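# House Rules for Hands: the Gidavton bench gallery

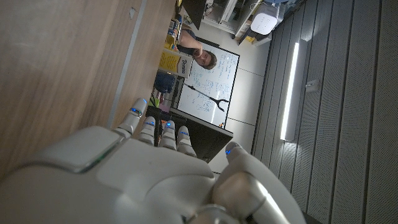 *Wrist view over the bench at Gidavton. Five fingertips, five blue lights, one whiteboard full of marker.*

We keep a rulebook for working around robot hands. It has 157 entries, it lives in a shared folder, and for a long while its main readers were the people who wrote it. So Tanner Friesen proposed a gallery page, on the theory that people will scroll past a picture more slowly than they will scroll past a PDF. The captions kept growing. What follows is the part of the rulebook that applies to a bench like the one above, with the dull numbering removed and some of the grumbling left in.

Edition of June 2025. It replaces the March one, which had two rule elevens.

## Before anything moves

**Lights are information, and only the information in the manual.** A blue LED on a fingertip means whatever the manufacturer says it means for that model and that firmware. It does not mean "safe" because blue is a calm color. Look it up, write it on the card at the station, and initial the card. If the card and the manual disagree, the manual wins and somebody owes us a new card.

**Know where the stop is with your eyes shut.** Every operator shows the lead where the emergency stop is before the first run of a shift. Pointing vaguely toward the far wall is a fail. So is "it's on the pendant" when you don't have the pendant.

**Clear the reach, then clear it again.** The reach is the arm plus the hand plus whatever the hand is holding. The Londoño rig spent most of a winter with its floor tape laid out for a bare wrist, and we all walked around the tape very respectfully, inside the real reach.

## At the bench

**Faces stay out.** You may look at the hand. You may look at it with great interest. You may not put your face within reach of it while the drives are live, however promising that noise sounds. Use the wrist feed, which exists so that you can be nosy from a chair.

**Sleeves, lanyards, hair.** No loose cuffs, no dangling badges, long hair tied back. Bare arms are fine by this rule and get no extra credit under the previous one.

**Fingers have gaps, and gaps are pinch points.** A humanoid hand has more of them than a two-jaw gripper, and they move in relation to each other. Do not adjust a part between the fingers with power on. Do not "just nudge it." Entry 20 in the incident log is a nudge.

**The table is a fixture.** Anything set down on it during a run is part of the test, including your coffee. Maltiva's people make visitors sign for items they leave on the work surface. We thought this was excessive until we borrowed it.

## Around the edges

**Whiteboards are not procedures.** Notes in marker are welcome and often excellent. They are also written at an angle, in two colors, by someone who has gone to lunch. If a speed limit or a joint limit matters, it goes in the configuration file and on the station card before anyone runs with it.

**Write the date next to the number.** See above. We had a torque value on a board for so long that new staff assumed it was policy.

**Shelves get labels that face out.** Spare parts, cables, tape, the good hex keys. A label facing the wall counts as no label. If a box is being used to hold something other than what the box says, cross out what the box says.

## The camera

**Record the mounting.** Wrist footage comes out at whatever tilt the wrist had, and the ceiling can easily end up where you expected a wall. Leave the raw file alone. Note the orientation, and do any rotating on a copy.

**People in view get told.** Anyone who might turn up in a recording hears about it before recording starts, in words, from a person. The sign on the door is in addition to that. Anyone who wants their footage removed asks Tanner, gets it removed, and doesn't have to explain.

**Name the file properly.** Site, station, run number. We found 253 files called some variety of "final" after the Flistach trials, and two of them were final.

## Suggestions

Send additions to the rulebook thread with the station name and what went wrong, or nearly did. Near misses are the ones we want most. Suggestions for nicer fonts go to Tanner, who has a folder for them.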